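Leaving Cotier after eleven months

19 January 2023

I canceled my paid Cotier account last week. For anyone who hasn't used it, Cotier is a photo sharing and messaging site, mostly for small groups. I joined in the spring of last year because my cousins were already on it, and I paid for the plan without ads from the first day.

The plan was fine until November. That month they moved group albums to a higher tier and left the rest of us with what they call shared folders. A shared folder shows pictures in the order they were uploaded and you can't change it. Comments from the old albums came across, but they lost their dates. I wrote to support and got a form reply with a link to the pricing page.

Ads also came back for people on my plan. They were labeled "suggestions" and they sat between posts from family members. I hid the same mattress store several times and it kept returning. If I'm paying to have no ads, I don't want to argue over what the word means.

Getting my stuff out took two evenings. The export tool gives you a zip file, and mine had 828 pictures in it, all with names made of random letters. Captions were in a separate text file. Arwel Pritchard, who I used to work with, sent me a small script that matches captions to files by upload time. It got all but 45 of them and I did those by hand.

I looked at two replacements. Cimia has a good phone app and a poor website, and it wants your contacts list before it will let you do anything. You can say no, but it asks again each time you open it. Crabtree is plainer. It has no feed to speak of, only albums and a message board for each group, and you pay once a year. Invited people don't need an account to look, and that settled it for my aunt, who has refused to make another password.

So the family is on Crabtree now. Uploading was slow but it kept the captions. The search is weak and only reads album titles. I have also kept my free account on Costotach, where I follow a few people I don't know in person, and I don't plan to move that.

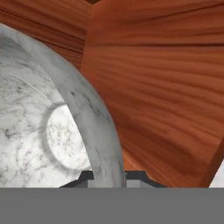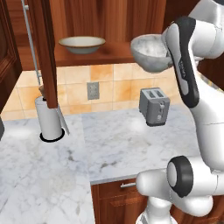 Crabtree lets you pick a cover for each album, and it crops every cover to a square from the middle with no way to move the crop. I've asked them to fix that. With something like the white marbled bowl, the close view would lose part of the rim, and the one with the arm holding it up would lose whatever is out at the sides. For now I choose a cover with the subject in the center and leave it at that. My Cotier login works until the end of the billing period, so if you left me a message there, I can still read it. After that, please use email.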